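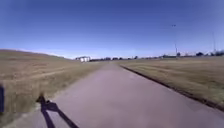

Path following for a home-built rover, without the miracle claims

Posted 2021-04-06

Most guides to this job tell you that a cheap camera and a downloaded model will keep your rover on a tarmac path by teatime. I have built two of these now, the second in the shared workshop at Grarton, and I don't believe it. What follows is slower and duller and has put fewer dents in the bumper.

What you need

A rover that already drives by remote control and stops when told. If yours doesn't stop every time, fix that first and come back.
A forward camera on a mast. Mine is on a Haltenell base with the steering board from the old Kevonard kit.
A stop button you can reach while walking beside it.
A long path with grass on both sides and no people on it.

Step 1. Fix the mast

Tighten everything, then shake it. If the picture wobbles, brace the mast. Software stabilising was suggested to me more than once and all it did was add delay. Mark the camera angle with a scribe so you can put it back after a knock.

Step 2. Drive it by hand and record

Do 10 runs up the path and the same back. Keep off the middle for some of them, or you will have nothing that shows the rover what being too far left looks like. Go out when the sun is low as well as at midday. A long shadow from your own mast lying over the tarmac and the grass is exactly what a simple edge finder will take for a kerb.

Step 3. Find the edges the simple way

Try plain colour before anything clever. Dry winter grass against grey tarmac separates well enough. I recorded mine in December and would not trust the same numbers on green grass. Ignore everything above the horizon and the strip where the rover's own body shows.

Step 4. Test on the recordings

Play them back with the steering output drawn on top. Look at the bad moments and skip the average, which will flatter you. Mine went wrong in 11 places, nearly all of them shadow or patchy verge. The Tolentino script that everyone links to hides these by smoothing over 20 frames, so turn that off while testing.

Step 5. Let it steer, slowly

Walking pace, thumb on the button. You keep the throttle and it gets the steering. Change one setting between runs and write it down.

I still wouldn't let mine out of arm's reach. If somebody says theirs goes out alone, ask to see the whole recording.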